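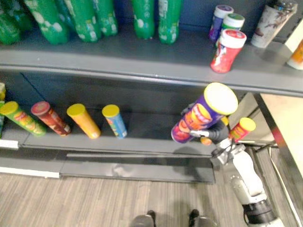

Kiri Waaka wollte wissen, warum der Greifer die Dose beim Not-Halt brav festhält und sie dann beim Quittieren fallen lässt. Genau diese Frage hat uns am Bisel mehr beschäftigt als alles andere in dieser Saison, und deshalb steht sie auf der Produktseite ganz oben und nicht in einer Fußnote im Handbuch.

Bisel - Mehrfingergreifer für Regal und Theke

Der Bisel ist unser Greifer für Dinge, die dicht nebeneinander stehen und rund sind: Dosen, Becher, kleine Kunststoffdöschen mit Deckel. Die schwarzen Finger sind gekrümmt und legen sich seitlich um die Ware, die metallische Fingerspitze drückt von vorn. Wir mögen dieses Gerät sehr (das merkt man vermutlich), und gerade deshalb soll auch drinstehen, was daran nicht gestimmt hat.

Der Fehler beim Wiederanlauf

Betroffen sind alle Greifer mit Firmware 1, die vor dem 19. September 2020 ausgeliefert wurden. Der Ablauf ist immer derselbe: Der Roboter hat eine Dose in der Hand, jemand betätigt den Not-Halt. Die Fingerantriebe werden stromlos, die Haltebremse fällt ein, die Ware bleibt, wo sie ist. So weit war alles richtig. Nach dem Entriegeln und Quittieren suchte der Greifer aber seine Nullposition, und dafür fuhr er die Finger ganz auf. Die Abfrage, ob gerade etwas gegriffen ist, lief erst danach.

Bei einer Snackdose ist das ärgerlich. Bei einer Flasche im oberen Fach ist es eine Gefährdung, denn wer quittiert, steht oft direkt am Regal und hat manchmal schon die Hand nach der Ware ausgestreckt. Verletzt wurde niemand. Gemeldet hat den Fehler unser Prüfstand in Skesley, und dort haben wir ihn in 148 Durchläufen nachgestellt, bis klar war, dass er nicht am Arm und nicht an der Verkabelung liegt.

Was sich mit Firmware 2 ändert

Die Referenzfahrt ist gesperrt, solange die Fingerspitzen eine Kraft messen. Der Greifer meldet dann den Zustand HALTEN und wartet auf eine ausdrückliche Freigabe an der Steuerung. Quittieren allein bewegt keinen Finger mehr!

Dazu kommt eine Neuerung, über die wir uns richtig freuen: Die letzte gültige Fingerstellung bleibt auch ohne Strom gespeichert. In den allermeisten Fällen fällt die Referenzfahrt damit ganz weg, der Arm macht einfach da weiter, wo er stand. Ebony Rutherford hat das bei uns eingebaut und an einem Nachmittag so oft auf den roten Taster geschlagen, dass wir einen neuen bestellen mussten.

Offen ist noch ein Punkt. Sehr leichte Ware (leere Becher zum Beispiel) erzeugt unter Umständen zu wenig Kraft an den Spitzen und wird nicht sicher erkannt. Dafür gibt es im Menü die Einstellung »Immer halten«. Wir empfehlen sie bis auf Weiteres für jeden Aufbau, bei dem Menschen ans selbe Regal gehen. Eine feinere Erkennung soll im Oktober folgen.

So gehen Sie bei älteren Geräten vor

Firmwarestand im Menü unter Gerät / Info ablesen.
Bei Firmware 1: nach jedem Not-Halt die Ware zuerst stützen oder abnehmen, Bremse von Hand lösen, dann den Bereich verlassen und erst danach quittieren.
Update über die Serviceschnittstelle einspielen, bei leerem Greifer.
Zum Schluss einmal mit einer unzerbrechlichen Dose prüfen: greifen, Not-Halt, entriegeln, quittieren. Die Finger müssen stehen bleiben.

Bleiben sie nicht stehen, bitte das Gerät außer Betrieb nehmen und uns das Protokoll schicken. Es wird automatisch angelegt und enthält die letzten 500 Ereignisse.

Technische Daten

Öffnungsweite: 100 mm
Haltebremse: federbetätigt, stromlos geschlossen
Kraftmessung: in den Fingerspitzen
Handlösung der Bremse: Hebel am Handgelenk
Aktuelle Firmware: 2

Passendes Zubehör

Stititen Fingerspitzen, paarweise, für glatte und lackierte Oberflächen. Nach dem Wechsel bitte die Kraftmessung neu abgleichen, sonst stimmt die Schwelle für HALTEN nicht.
Baxter Kabelführung für das Handgelenk, kurze und lange Ausführung. Die lange ist für Arme gedacht, die bis ins untere Fach greifen.

Das Update kostet nichts, auch nicht für Geräte aus zweiter Hand. Wer es nicht selbst einspielen möchte, schickt uns den Greifer ohne Arm und mit beiliegendem Netzteil ein - die Rücksendung übernehmen wir.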